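Driltarbridge Kitchen Hardware
Home > Ovenware > Roasting tins > Segers 237

Segers 237 Deep Roasting Tin, with rack
In stock at Jamcombe
Page last revised Dec 19, 2020

It is a roasting tin. It is black, rectangular and made of steel with enamel on it, and it has been sold under the same number for longer than we have had the shop. Customers come in wanting something to look at and leave with the Gostetti copper-finish one. Some months later they come back, a little quieter, and ask if we still do the black one. We do.

What you get

One deep tin, one flat rack with folding feet, and a leaflet in more languages than the subject needs. The leaflet says not to put the tin on your head. We assume there was an incident.

The tin

Inside width: 25 cm
Inside depth: 5 cm at the wall, a shade more in the middle where the base dishes
Body: pressed steel, enamelled inside and out
Handles: two, fixed, part of the rim
Rack: chromed wire, feet fold flat
Hob safe: gas, electric and induction
Dishwasher: tin yes, rack yes but it will sulk
Lid: no

The lid question comes up a great deal. Segers did make a lid for a while, and it fitted nothing so well as the bottom of our bargain basket. Foil does the same job and does not need a cupboard.

Size, and being realistic about it

Measure your oven. Please measure the inside of it, from runner to runner, because the outside of an oven tells you only how wide your kitchen fitter was feeling. The handles add a bit at each end and the tin likes a finger of space all round so that hot air can get past. If it has to be eased in at an angle, with swearing, then you want the small one, the 236, which is on its own page and which we would be happy to sell you as well.

The 237 takes a large chicken and its vegetables, or a decent joint on its own, or more potatoes than is considered polite. It will not take a big turkey. Every August we put a note up to remind ourselves to order a tin that will, and every winter we find the note.

How it cooks

Steel heats up quickly and enamel holds on to what it is given. In practice this means you can put fat in the tin, put the tin in the oven while it warms, and tip the potatoes into something that is already spitting. Thin tins do this too, once, and then go off like a gun at the back of the oven and stay that shape for life. The 237 has a pressed rib under the base that stops most of that. You may still hear a tick as it cools on a cold hob. Ignore it.

The walls are high enough to keep the fat in the tin when you baste, and low enough that the meat isn't sitting in its own steam bath. We get asked if deeper would be better. Deeper is a casserole.

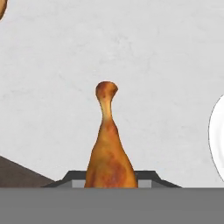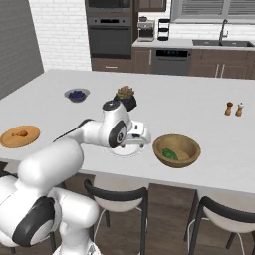 Browning is where people notice a new roasting tin, usually because the old one had stopped doing any. A dark surface takes in heat well, and the dished base lets fat gather in the middle so the edges get to crisp. Chicken legs are a fair way to find out what your oven is up to, as they give themselves away so readily. The drumstick in the first picture has gone golden orange at the knob, with darker brownish-red blotches, while the thin neck under it is still a light golden yellow, and that much difference over one small piece of chicken is quite normal. If yours come out brown on one side of the tin and pale on the other, the oven has a hot corner, and you should turn the tin halfway through. We cannot sell you anything for that, though we have thought about it.

Using the rack

The rack lifts a joint clear of the fat and lets air get underneath. It is good for duck, pork belly and anything with skin you care about. Leave it out for potatoes, which fall through, and for sausages, which balance along the wires for a while and then all go at once when you open the door.

Unfold the feet before you load it. This sounds obvious in a warm shop. It is less so with a hot bird in one hand.

Gravy

One of the better arguments for this tin. Once the meat is out, pour off most of the fat and set the tin straight over a medium ring. Scrape with something wooden. The enamel is smooth, so the brown bits come up into the gravy, where you want them, and leave you less to scrub. The corners are rounded as well, and a spoon goes right round them. The Gostetti has crisp square corners which look very smart and contain, in our experience, last year's gravy.

If you pour directly from the tin, use a corner. There is no lip. Segers have been asked about a lip and replied with a price list.

Before first use

Wash it in hot soapy water and dry it. There is no seasoning to do, no oiling, no ceremony under a full moon. Take the sticker off the base. The sticker is brown when cooked and will outlast the guarantee.

Cleaning

Fill with hot water and a squirt of washing-up liquid, leave for 20 minutes, and go and sit down. Most of it will wipe out. For anything left, use a nylon brush or a paste of bicarbonate of soda. Steel wool will dull the enamel, and although a dull tin cooks perfectly well, customers who have used steel wool tend to ring us about it.

Don't run cold water into it straight from the oven. Enamel is glass, more or less, and takes shocks about as well as glass does.

Dry the rim properly. The rolled edge holds water, and if the tin goes away wet for long enough you may find a line of rust there. It wipes off with a drop of oil and does no harm, but it gives the cupboard an air of neglect.

"Leave it to soak overnight" is permitted. We make no comment on whose turn it is in the morning.

Chips and knocks

Drop it on a tiled floor and it will probably chip at the corner. It may chip the tile too, so honours are even. A chip on the outside can be left alone. If the enamel goes on the inside, where food sits, please retire the tin. They make good drip trays, seed trays and places to keep the things that come off bicycles.

Guarantee

Five years from the date of purchase against warping, and against enamel lifting in ordinary use. Ordinary use covers ovens, hobs and grills. It does not cover bonfires, sledging, or mixing cement, all of which have been put to us as ordinary. Keep the receipt. If you have lost the receipt, bring the tin and a convincing manner.

Delivery and collection

We send the 237 out in a box with a good deal of crumpled paper, which you are welcome to keep. Collection is from the Jamcombe counter, round the side, past the dustbins. Returns are accepted unused and in the box. A tin that has been used is easy to spot, and washing it very carefully makes it easier, as new ones are never that clean.

Questions we are asked

Can I roast at full heat? Yes. The tin is happier with it than most dinners are.

Does it stack? Inside the larger Segers tins, yes. Inside another 237, only if you never want to use either of them again.

Is it non-stick? No. It is slippery when greased. Non-stick is a coating and wears off into your Yorkshire puddings.

Is there a colour other than black? There was a cream one. After its first roast it was also black.

Can I buy the rack separately? Yes, ask for the 237 rack at the counter. Please don't order the 236 rack and bend it.

Often bought with

Segers 236 Small Roasting Tin
Driltarbridge long oven gloves, joined
Nylon pan brush
Gostetti copper-finish roasting tin (display only, we would suggest)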